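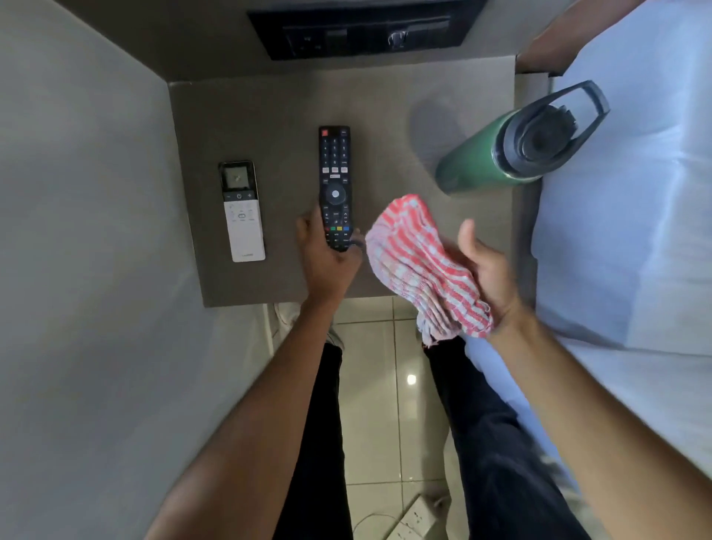
Figure 1. Small-item work at a bedside table. The left hand holds the TV remote and the right hand holds the cloth.

5. What Stayed Manual

5.1 Division of tasks after installation

Section 4 described the three systems in use at the Salazar and Mallerar houses: the Ernora corridor carts, the floor machines, and the Bovance software that assigns rooms and orders them. This section deals with the work inside the room after the systems were in place. It draws on 3439 room records exported from the Bovance software and on direct observation of 359 room visits, divided between the two houses. A room record opens when an attendant accepts a room on the handset and closes when the attendant marks it ready. It holds no information on what was done between those two points.

Before installation, an attendant's shift included fetching linen from the ground-floor store, pushing the loaded cart between floors, mopping corridors, and walking to the desk to learn which rooms had been vacated. All of these have been removed or sharply reduced. The carts bring linen to the landing and take the bags away. Corridor floors are cleaned by machine in the early afternoon. Room status appears on the handset.

Inside the room the list of tasks did not change. Beds, bathrooms, surfaces, and small objects are handled as they were before. The floor machines are not sent into rooms at either house, as the door sills at Salazar are too high for them and management chose to apply one rule to both buildings. Room floors are therefore still mopped by hand, including the strip between bed and wall where cables and shoes tend to collect.

The effect on a shift is a change in proportion. Attendants walk less and push less. A larger share of paid time is spent bending, reaching, and wiping. In interviews, attendants at both houses described the new shift as less tiring for the legs and more tiring for the hands and lower back. We did not take physical measurements and report this only as an account given by the people doing the work.

5.2 Small-item work

We use the term small-item work for any sequence in which an object must be picked up, held, wiped or checked, and put down before the surface under it can be cleaned. The bedside table is the most frequent place for it. In an occupied room it may carry remotes, bottles, chargers, glasses, books, and medication, in an arrangement that differs from one visit to the next.

Figure 1 illustrates why the work resists being split into separate machine steps. The two remotes and the bottle share one small tabletop, with the wall on one side and the bed on the other. The bottle lies on its side with its lid against the edge of the bed. A plug and cable occupy the panel at the back. There is little free area into which anything can be moved, so an attendant clearing a table of this kind works by lifting one object at a time and keeping the cloth in the other hand.

The housekeeping manual used at both houses breaks the bedside table into a fixed order: remove objects, wipe surface, wipe objects, return objects. We seldom saw this order followed. Most attendants lifted an object, wiped it, wiped the area where it had been, and set it back down. Several changed the order according to what was on the table. Asked about this, attendants said that the manual order requires a second clear surface, and that in the smaller rooms the only one available is the bed. Placing a guest's belongings on the bed is discouraged by the same manual.

Remotes received more attention than any other object. They are listed separately in the inspection form, they have many small buttons, and complaints about them reach the desk often enough that attendants expect to be asked. The usual method is to hold the lower end, wipe the face from top to bottom, turn the remote over, and wipe the back. Pressing a button by accident was common. On an air-conditioner remote this can change the set temperature, and attendants who noticed it stopped to restore the earlier reading. 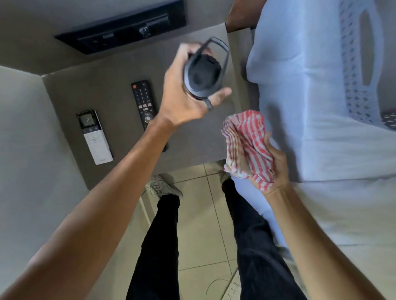
Figure 2. Bottle held by the top in the left hand, with the cloth bunched in the right. Both remotes rest on the tabletop.

A bottle calls for a different grip. It is tall, it may be full, and it may belong to the guest, in which case it is wiped lightly on the outside or only moved. In Figure 2 the fingers are wrapped around the bottle while the cloth stays in the other hand, ready for the bottle or the table. The remotes lie side by side under the working area, and the left forearm passes over the end of one of them. An attendant in this position has to keep the sleeve, wrist, and cloth clear of objects already dealt with. None of this appears in the manual, and supervisors did not raise it when they described the job to us. New attendants learn it by working a few shifts beside someone else.

The laundry basket next to the table in Figure 2 points to a further matter. The Bovance software treats linen handling and surface cleaning as separate stages, and the time allowance for each was set separately. In practice the two overlap. A basket brought in to collect linen takes up the standing space beside the bed, and surfaces are then reached over it or around it. The allowance for surfaces assumes clear access.

5.3 Pace and the ready time

The most disputed change at both houses was the ready time. The software estimates when each room will be finished and shows the estimate to the attendant and to the desk. The estimate is based on room size, departure or stay-over status, and the median of earlier records for that room. It does not take account of how many objects are present.

Attendants learned quickly which rooms would run over. A stay-over room with crowded surfaces could take longer than a departure room of the same size, while the software assumed the reverse. When an estimate is passed, the handset shows a prompt asking for a reason. Attendants entered more than 520 such reasons during the study period. The menu offers four choices: maintenance, guest present, linen missing, and other. "Other" was chosen most often. It opens a text field, and the entries in it are short: "things on table," "full desk," "many items," "bottles." We read a large part of these as reports of small-item work, for which the menu has no category.

Supervisors at Mallerar said that they ignored the prompts unless one attendant produced a great many of them. Supervisors at Salazar reviewed them at the end of the week, usually on Saturday, and discussed them with the attendant concerned. The software and the time allowances were the same at both houses. The difference in how the prompt was experienced came from how it was used. Attendants at Salazar were more likely to say that they skipped the wiping of objects when a room was running late, and more likely to describe the software as a check on them. At Mallerar it was more often described as a room list.

5.4 Contact with other staff

Collecting linen from the store had brought attendants together several times per shift. The store was where they exchanged rooms, asked for help with a heavy mattress, and passed on word about a guest who wished not to be disturbed. With the carts in service these meetings mostly ended. Some of the exchange moved to the handset, which allows short messages, and some moved to the landing where the cart stops. At Salazar, attendants began to wait for the cart at the same time even when one of them had no need of linen. Management first treated this as idle time and later left it alone.

Room exchange is the part that suffered most. The software allows it only through a supervisor. Two attendants who would earlier have traded a crowded stay-over for an easy departure between themselves now have to submit a request, and few do. Those we asked said the request took longer than the room.

5.5 Limits of the observations

The observed visits were made on day shifts only. Attendants knew that they were being observed and may have cleaned more thoroughly than usual, which would lengthen the bedside sequence in particular. Room records for the months before installation were kept on paper at Mallerar and were incomplete, so comparison of room times before and after is restricted to Salazar and is taken up in Section 6. The count of reason entries depends on the prompt being answered, and the handset allows it to be dismissed. Dismissed prompts are not stored.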